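Velodetti Laundry Notes
27/02/2018

Thread, for anyone who has ever lost a fight with a duvet cover. Put the kettle on, this goes on a bit.

1. I have been an adult for a long time and own a pension. I still put my duvet cover on by climbing inside it and waiting for things to improve.

2. The bedding set was from Beaudoin, bought in the February sale, when all of us are weak. The packet said "easy care". I took that to mean easy for me. I think it meant the sheet doesn't mind.

3. Thread count, then. Mine is 300. The old set had no number at all, and I slept under it perfectly well until I learned there were numbers.

4. The woman in the shop told me the finer cotton "breathes". So does the dog, and he's not allowed on the bed either.

5. Washing. The label says 40. My mother would have said 60 and stood over you while you turned the dial. The Sturex in our kitchen has a setting for each of these and a third one with a picture of a feather, which I have never dared press.

6. Whatever you wash with a duvet cover will end up inside the duvet cover. Socks, tea towels, a whole pair of jeans once. It goes in as bedding and comes out as luggage.

7. Fasten the buttons first, people say. I did. It ate a pillowcase through the gap between two buttons. I'd almost call that skill.

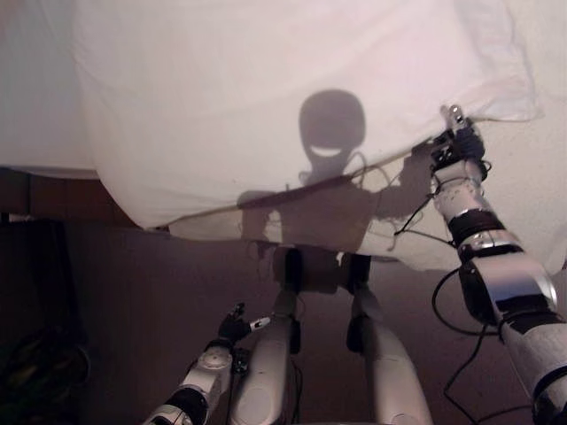 White sheet, mid-billow. Plenty of creases still to play for.

8. On to ironing. I tried it once, in a flat in Travitz with a board that came up to my knees. It took me 62 minutes to do a double sheet, and by the time I reached the far end the near end had gone back to how it was.

9. A friend irons only the top bit, the strip that folds over and shows. I used to think this was cheating. Now I think she should be in government.

10. The fitted sheet. There are videos on how to fold one. I have watched five. In every one there's a moment when the hands go into the corners, something happens very fast, and then there's a neat square. I've slowed it down. I still can't see what they do.

11. My own method is to roll it into a ball, put the ball at the back of the cupboard, and put something properly folded in front. A tea towel will do. Visitors only ever see the tea towel.

12. White was my own choice, I should add. Hotels have white, and I wanted to feel I was in a hotel. Hotels also have staff, and a machine the size of a bus. I have a clothes horse with a bad leg.

13. Drying indoors in winter: one double sheet over the living room door means you can't shut the door, see the telly from the left-hand chair, or find the cat. Allow over a day. Two if it's the corner nearest the hinge.

14. Several of you have asked about the "burrito" method for duvet covers – you lay it all flat, roll it up, turn the end inside out and unroll. I've done it. I ended up with a very tidy burrito and nothing on the bed.

15. Back in I go, then. If I'm not out by ten, the corners are at the top and I've found the jeans.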